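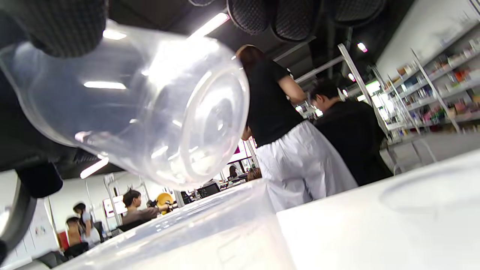

Ein durchsichtiger Plastikbecher auf der Seite, mit Rillen am Boden.

Warum spukt es in alten Häusern immer nachts?

Als ich so alt war wie ihr, habe ich in den Ferien bei meiner Tante in Flerdale geschlafen. Das ist ein winziger Ort mit einer Mühle, und in der Mühle soll der graue Müller umgehen. Er zählt seine Säcke, sagen die Leute, und wenn einer fehlt, klopft er dreimal. Ich lag also im Bett, oben unterm Dach, und was hörte ich? Klopf. Klopf. Und dann ewig nichts. Auf das dritte Klopfen habe ich die halbe Nacht gewartet!

Heute schreibe ich Geschichten über Gespenster und Sagen auf, und ich glaube, ich weiß, was da geklopft hat. Holz dehnt sich aus, wenn es warm wird. Abends kühlt das Haus ab, die Balken ziehen sich wieder zusammen, und dabei knackt und klopft es. Tagsüber passiert so etwas auch, aber da läuft das Radio, und jemand klappert mit den Töpfen. Nachts ist es still, und plötzlich klingt ein kleiner Knacks wie ein Schritt auf der Treppe.

Dazu kommt unser Kopf. Der mag es gar nicht, wenn er ein Geräusch nicht erklären kann. Also sucht er sich etwas Passendes aus, und wenn euch vorher jemand vom grauen Müller erzählt hat – na, dann ratet mal, was er nimmt.

Eine Sage ist übrigens etwas anderes als ein Märchen. Ein Märchen spielt irgendwo, »es war einmal« und fertig. Eine Sage hat meistens einen richtigen Ort, den man besuchen kann: einen Felsen, einen See, eine Brücke. Die Mühle in Flerdale ist 190 Jahre alt, und die Geschichte ist bestimmt nicht viel jünger. Meine Freundin Si-eun Jeon sammelt solche Sagen mit mir. Allein vom Müller haben wir 27 Fassungen gefunden. Mal ist er nett und mal gemein, und in einer hat er einen Hund namens Tanguy, der durch Wände laufen kann (den mag ich am liebsten).

Wie kommt das? Wer eine Geschichte weitererzählt, vergisst ein bisschen was und denkt sich ein bisschen was dazu. Probiert es ruhig aus! Erzählt einem Freund eine kurze Gruselgeschichte, der erzählt sie dem nächsten und so weiter. Der Letzte schreibt sie auf, und dann vergleicht ihr sie mit eurer. Bei uns wurde aus einer schwarzen Katze ein schwarzer Kasten.

Und falls es heute Abend bei euch klopft: Zählt mal mit. Bei drei dürft ihr mir schreiben.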